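How to follow a criminal trial from the public seats
By Hatice Sarıgül
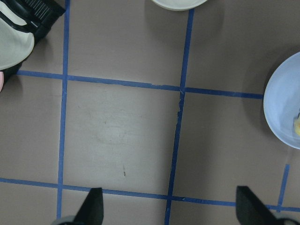
Most hearings at the Drelside courthouse are open, and you do not need an invitation. Call the clerk the day before and ask for the room and the hour. Come 20 minutes early, because bags are checked at the door. I make my notes on a page divided into squares, like the gray table with its strips of blue tape: one square for each witness, and a free one for dates.

Turn off your phone before you enter. Stand when the judge comes in. Do not speak to jurors, also not in the hallway.

If the jury is sent out, you can usually stay, but what is said then may be under a publication ban. Ask the clerk before you write about it anywhere. For copies of exhibits, go to room 109 and fill in the request form.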